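Arnis stopped short again

17 March 2025

Third protective stop this week on Arnis, and I think I finally have the cause, or most of it.

Background for anyone who skipped the January posts: the arm picks boxed goods and sets them down for packing. The wrist camera gives a rough pose, a small optical range sensor beside it handles the last stretch, and the gripper closes when the range drops under a threshold. The force limit is there as a backstop. It should never be what ends an approach.

On cycle 730 it was. The range value held steady at 28 mm while the arm kept descending, so the threshold was never reached and the wrist pushed into the carton until the controller tripped. No damage to the arm. The log shows no dropped packets and no sensor error flag. As far as the software knew, everything was fine.
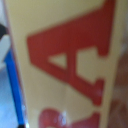

Wrist camera, very close to the carton. Note the glare on the lower red letter.

I went looking for a cabling fault first and lost an evening to it. Stepan Tymoshchuk suggested comparing the stops by carton type, and all three were on boxes with shiny patches over the print. My reading is that the sensor saturates on the reflection and the driver repeats its last good value without marking it stale. The second part is the one that bothers me. A frozen reading should be treated as a fault.

Changes so far:

Range samples older than 500 ms now abort the approach.
If the arm moves and the range doesn't, it stops and backs off.
Approach speed is halved for the last part of the travel.

I ran 500 cycles on matte cartons with no stops, but that proves very little about the glossy ones. Those are next, with the sensor tilted a few degrees off square. I still need to find out whether the driver can report saturation directly. The manual mentions a status bit and then never says which register it lives in.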